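Two-Arm Manipulation, Session 6: Garments on the Rack

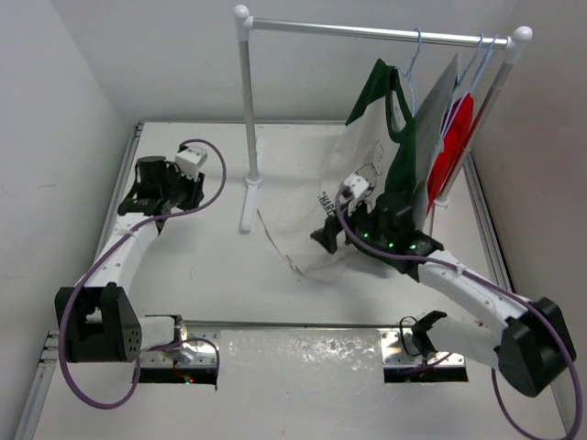 Idris Farnau

Course handout, Plunddale workshop, robotics elective
Revised 8/13/22. Replaces the December version. The old joint limit table is wrong for the present wrists and should be thrown away.

1. Purpose of the session

Sessions 1 to 5 dealt with rigid objects: blocks, cups and the peg board. A rigid object has a pose, and once the pose is known the grasp can be planned. A shirt on a hanger has a pose for the hanger and very little that can be written down for the rest. The cloth folds, swings, drags on the table and hides its own edges. In this session each pair will record demonstrations of a rack task, train a policy overnight on the Zodon machine, and write up the failures.

The task has three stages:

Stage A. Grip the largest garment by its lower part and draw it clear of the table.
Stage B. Slide its hanger along the rail towards the left joint.
Stage C. Release, and return both arms to the rest position.

Stage A is harder than it sounds. The body of the garment is white and so is the work surface, and where the cloth lies on the table the two almost blend. The dark green trim and the black lettering are the most useful features for the camera. The lower edge has a thin dark line along it, but do not count on it being visible after the cloth has been moved.

2. Layout of the cell

The arms are mounted at the front of the surface on metal plates. The clothes rack stands across the rear and to the right, with its rail running left to right. The rail is not quite level. It drops slightly to the right, so a hanger pushed left is being pushed uphill. Allow for this when setting the speed in stage B.

Left and right are always given as seen from the operator's position at the front. Reports that use any other convention will be returned.

Three garments are used, on light blue hangers: the white and green one, a grey one and a red one. At the start of each episode the grey and red items should be close together near the right joint, with the white and green one to their left. The grey item presents itself nearly edge-on and is easily missed by a colour threshold. Last year several groups reported two garments on the rack for this reason.

3. Before starting

Check that the feet of the rack are inside the marked area.
Check the purple cables on both arms. Each needs a free loop at the elbow. A cable pulled tight at full reach will show up in the data as a drift in the wrist angle.
Home both arms, left first.
Set the gripper force to 30 per cent. Higher values leave creases that persist between episodes and change the starting state.
Open a new log file. Do not append to the previous pair's log.

4. Recording

Each pair records 50 episodes. An episode runs up to 74 seconds, after which the recorder stops by itself. Episodes that end early are kept if stage C was reached and deleted if it was not. Failed grasps followed by a successful second attempt are kept, and should be tagged "retry" in the log.

The right arm does the gripping in stage A. Approach the cloth with the fingers pointing left and down, and close on a fold. A single flat layer tends to slip out. The left arm stays raised and to the left of the rack until stage B, when it comes across to steady the hanger. Bringing it in sooner blocks the right arm and produces demonstrations that the policy cannot copy well.

Vary the starting state a little between episodes. Move the hanger a few centimetres, let the lower part of the garment fall differently, turn the lettering further into a fold – but leave the rack where it is. Rack position is the subject of session 7.

5. Training

Use the Solís configuration file in the course folder. Change only the data path and the random seed. Run 2 seeds and report both, including the worse one. If the loss has not moved in the first hour, stop the job and look at the camera timestamps, as an offset between the camera and joint streams is the usual fault.

6. Evaluation

Run the trained policy from ten starting states that are not in the recorded set. For each trial note the stage reached and the first thing that went wrong. "Failed" is not sufficient. Acceptable entries would be "closed above the cloth", "gripped green trim instead of lower part", "hanger lifted off rail".

A trial is stopped by the operator if an arm touches the right post or if a hanger leaves the rail. Contact with the neighbouring garments is allowed and should be noted.

7. Write-up

Four pages at most, with figures. Include the success count for each stage, a table of first faults, and one paragraph on which fault you would address with more data and which with a change to the gripper. Code goes in the appendix and is not marked, though it must run.

Submit through the course page before session 7. Log files are handed in with the report – a report without them is treated as late.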